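We use cookies to improve your experience on this site. By continuing to browse you accept our cookie policy.

Leave the Stickers On

Last updated: 2018-10-13

My sister-in-law sold a dresser in August and spent most of the weekend before the pickup scraping stars off the drawer fronts with a plastic putty knife. The buyer had seen the stars in the listing and hadn't asked for them to come off. She did it anyway, and in two places she took the finish with them. The buyer got a dresser with no stars and two dull patches, and paid what he would have paid before.

I think we should stop doing this. A sticker on a piece of furniture is not damage. It doesn't weaken a shelf or keep a door from closing. It tells you a person used the thing, which you already knew, because you are buying it used.

The case against stickers is mostly about order. Tadhg Costello, who ran the secondhand furniture store in Woltthorpe where I worked for two years, would not put a cabinet on the floor until every decal was gone. He had a shelf of solvents for it. He told me customers wanted a clean start. Some did, I'm sure. But I also carried a lot of furniture out to people's cars, and the parents among them told me the stickers would be back by the end of the month.

In his defense, he priced the work fairly. I kept a tally my second year, and we cleaned stickers off 37 pieces. A few of those came out worse. Laminate can lift at the corners if you soak it. Painted wood goes cloudy. On older pieces the area under the sticker hasn't faded like the rest, so you take off a dinosaur and you get the outline of a dinosaur.

There is a second kind of objection, which is that stickers on the outside of a cabinet make a room look busy. I accept that one. I don't love looking at them from the couch either. The answer in our house has been the inside rule, which we borrowed from our neighbor Diane Li. The outside of the furniture belongs to everyone and stays plain. The inside of the doors and the back wall belong to whoever keeps their things there. Close the doors and the room is calm. Open them and you get clouds. 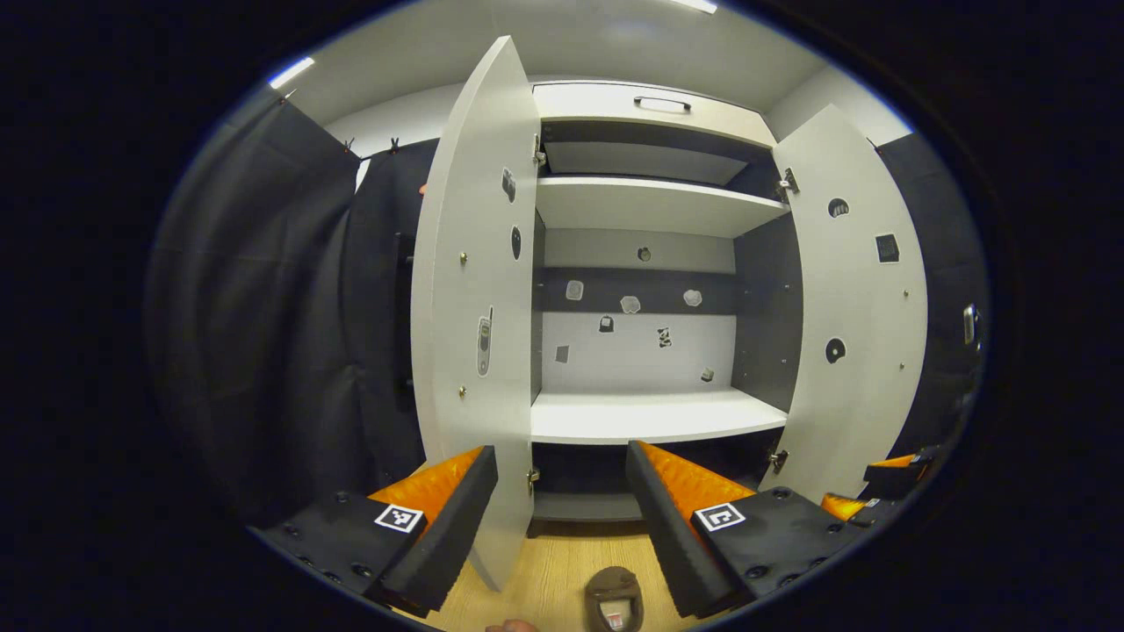
The inside rule has held up better than any other rule we've made about the house. It costs nothing to enforce. It also changed how the cabinet gets used, which I didn't expect. Our daughter opens it more, so she puts things back in it more. I won't claim stickers taught her to tidy up — she is seven and her socks are in the hallway as I write — but a shelf she decorated is a shelf she knows is hers.

I'd make two exceptions. Anything borrowed or rented should stay bare, and so should anything truly old that you plan to pass down. My grandmother's sideboard has no stickers in it and won't get any while I'm in charge. Most of what we own is not in that class. Most of it is a white box with shelves, and it will be replaced in ten years whether or not there is a cloud on the back.

If you are selling such a piece, open the doors, show the inside in the listing, and say the stickers come with it. A buyer who minds can bring a hair dryer and some cooking oil and do the job at home, on their own time. A buyer with kids may be glad to have them. And if you are buying, look at the hinges and the shelf supports, pull on the doors, and check the back panel for water stains. Those are the things that will cost you money later.

My sister-in-law has a bookcase to sell next. It has a row of frogs down one side. I've asked her to leave them.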